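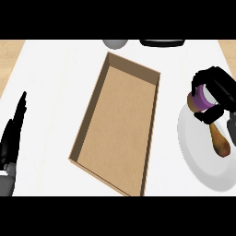 Can you read the second Narthorpe novel without having read the first? You can follow the plot well enough, but you will miss most of what the two sisters are not saying to each other, so I would begin with the first book.

I have now answered this for three friends, and it made me think that I should finally write my review. The book is called The Ferry Winter, it is the second story set in the small harbour town of Narthorpe, and it is published by Gonine, a small press which I like because they still print family stories of a normal length. I bought the paperback myself and read it in six evenings.

The story begins in September, some months after the end of the first book. Ilse has stayed in the town to run the boat repair yard of her father. Her older sister Karin has come back from the city with a suitcase and no explanation. The two women share the house above the yard, and for the first 6 chapters they mostly speak about bread, bills and the heating. I know this sounds slow. It is slow, but I enjoyed it very much, and I think it is the best part of the book. The author understands how people in a family can have a quarrel about a wet towel and mean something from twenty years ago.

The romance comes in with Aritz, a ferry engineer who has taken a room in the town for the winter. I was a little afraid of him at first, as I have met many silent men with strong hands in this kind of novel. But he is allowed to be funny, and he is also allowed to be wrong. There is a chapter where he repairs the kitchen door for Ilse without asking her, and she is angry, and he must learn why. I read this chapter twice. Their first kiss comes late, and the door stays closed after that, for readers who want to know such things before they buy. There is no strong language either, only one time in a storm.

What I liked less is the part about the letters. In chapter 27 Karin finds a packet of letters which her mother wrote to a Mr Wibisono, a ship's cook who passed through Narthorpe when the girls were small. The letters are beautiful. They are given in full, one after another, and for a long time we do not return to the sisters at all. When we did return, I had forgotten who was standing in the kitchen and who was at the yard. I believe the same letters in smaller pieces, spread over the book, would have touched me more. Also, the answer to the question they raise is given to us in a telephone call of half a page, and I wished to see the faces of both people in that talk.

The faith part is quiet. Ilse goes to the little chapel because her father went, and she is not sure if she goes for any other reason. Nobody gives her a speech about it. Her doubt is still there on the last page, a little smaller perhaps, and I found this truthful. Readers who like a clear conversion in the final chapters may be disappointed – I was not.

About the language I must be careful, as English is my second language and I read it more slowly than some of you. For me the sentences were clear and had a good rhythm. There are many words for parts of boats, and I had to look up perhaps half of them. The first book had a short list of such words at the back and this one does not have it, so I kept the old copy next to me on the sofa. I hope Gonine will put the list back if there is a new printing.

The paperback is nicely made. It opens without fighting, and the letters are set in a different type that is still easy to read in the evening. The cover has the same blue as the first one, so they look good together on the shelf. I found 2 printing mistakes, both of them small.

Who would like this book? I would give it to a reader who enjoys sisters, cold weather and love that takes its time. I would not give it to my aunt, who reads the last page first and wants a wedding on it. There is no wedding in The Ferry Winter, although there is a question asked on the slipway, and I will say nothing more of that.

My rating is four stars out of five. The missing star is for the letters and for that telephone call. A third Narthorpe book is promised on the last page, with Karin in the centre this time, and I have already asked my bookshop to write down my name for it. If you have read both books, please tell me in the comments what you think the mother meant with the green coat. I have changed my mind about it since Tuesday.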